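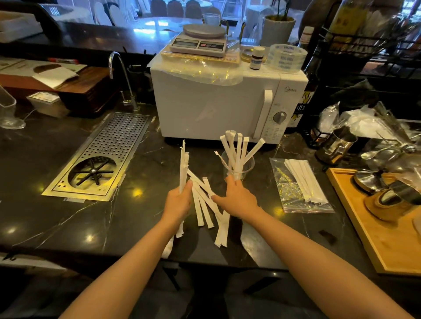 Paper-wrapped straws and a plastic cup on the counter

List: Solheim users
Subject: Re: first real bug, where do I start?
Date: January 2021

Oh, this made my morning! Welcome to the list, and congratulations on the new job. I moved into software from a completely different line of work too, and I still remember my first ticket better than most of the ones I've closed since.

You wrote:

> I started as a junior developer in November and we use Solheim for
> all our background jobs. I've been handed my first real bug. Every
> so often a job runs twice and the customer gets two emails. I can't
> make it happen on my laptop. I've read the whole worker module and
> I understand maybe half of it. Is this a normal thing to give
> someone new? And where would you even start? I'm on 2 workers
> locally, production has 6.

Yes, very normal, and it's a great one to get! You'll learn more about queues from a double-run bug than from any course (I say that as someone who paid for a course).

First thing I'd look at is how long the job takes compared to the lease time. Solheim hands a job to a worker and expects to hear back before the lease runs out. If it doesn't hear back, it figures the worker died and gives the job to somebody else. We had exactly this at Nonby when I was on the billing side. Our lease was 70 seconds, and nearly every job finished in 9, so we never gave it a thought. Then one big account came along with a giant attachment, the job ran past the lease, and out went the second email.

Your laptop probably never sees it with such small test data. Try this: set the lease to something silly like 2 seconds, put a sleep of 6 in the middle of the job, and start both workers. If you get two emails in your test mailbox you've found at least one way it can happen, and that is a wonderful feeling, I promise.

Then compare the job ID in the logs on both runs. Same ID twice means the queue handed it out again. Two different IDs means your own code put it in the queue twice, and then you can leave the worker module alone and go look at whatever calls enqueue. (Check for a retry around that call. I've been bitten by it.)

For the fix, raising the lease will quiet things down, but I'd also have the job write down that the email was sent, keyed on the order or whatever you have, and check for that before sending. There's still a tiny gap if the worker dies between the send and the write, so ask your team how much they care about that. The Gokier mail plugin has a dedupe key option that may save you some typing. I haven't tried it with the newest Solheim, so read the changelog first.

And about understanding half of the worker module: half is really good! I've been using it since the Wararov days, before the rename, and the shutdown code still sends me off to make coffee and come back for another go. Print it out and scribble on it if that's your kind of thing. It's mine.

Please post what you find, even if it's only a log with the two IDs. I'd love to see it.

> Sorry if this is too basic for the list.

It isn't! Send the next one too.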